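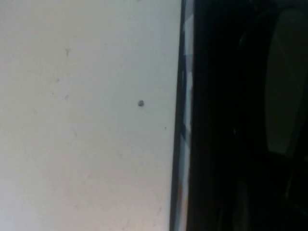 To: cell-users list
Date: June 16, 2021
Subject: Re: Fault 1051 on closing, black objects

Hello all,

Thank you for the answers so far. On the Keltham site the problem was reported like this:

> Since we updated Cletora in April, the arm stops with fault 1051
> when the fingers begin to close. It is only with dark objects.
> Does anybody see the same?

Yes, we see the same in Kashindye. Out of 300 attempts with different objects we had 40 stops, and all of them were with something black. White and coloured objects gave no fault. The worst case is glasses with a black frame, folded, on a black pad. I think the height estimate is bad there and the arm wants to go lower than it should – the force limit then stops it. I am not sure of this, it is only my reading of the log. 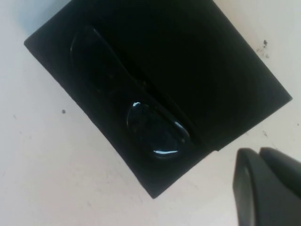

Cavance support answered that the force limit must not be raised to get rid of the fault, and that we should first repeat the height calibration with the pad in its place. I agree with the first part. One finger has already pressed on the table in our cell, and with a higher limit we could break a lens or the finger.

The calibration we did two times, without a change. Has anybody gone back to the older Cletora version, and did the fault disappear? Please write also which pad you use. Until I know more, we run at low speed and one person stays at the stop button.

Kind regards from Kashindye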